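Wednesday, April 29, 2026
Ferkthorpe workroom, cloths and folding

Started late this morning, the kettle and I having had our usual disagreement, but I did want to get the notes on the Davico cloths down while they're still fresh in my head. We've been through the first batch now and I think I've come round to them, which I did not expect back in November when the sample pack turned up and everything in it felt like cardboard.

The teal is my favorite of the lot. It has that fine ribbing, and the ribbing seems to help when you make the first fold, as if the fabric already knows where it would like to bend. The trouble is the thickness. Fold it once and you get a lovely fat rounded edge at the front - fold it again and the whole thing wants to spring up at the back and go its own way. I've started leaving it low and wide and smoothing from the middle outward before going any further.

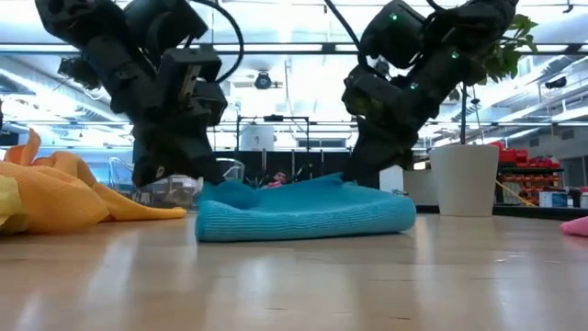 The orange waffle one is another story. It will not lie down for anybody, and left to itself it goes into a heap with bits sticking up, so I'd suggest we shake it out properly before each go and stop trying to coax it flat from a crumple. I lost a good 20 minutes to that on my own account and have only myself to blame.

Yellow and pink I've hardly touched yet, so no opinions. If anyone wants to get ahead of me, please write down which way the cloth was facing when you started, as I forgot to do this for the first 5 folds and had to throw them out of the tally (sorry!).

Other bits: the glossy tabletop is nice to wipe down but the cloths do slide on it. I have the Prusport mat in the cupboard, shelf 17, and might try it under the teal tomorrow. Reorder number for the cloths is 2757, if we want spares. Still need to ask which wash setting we agreed on.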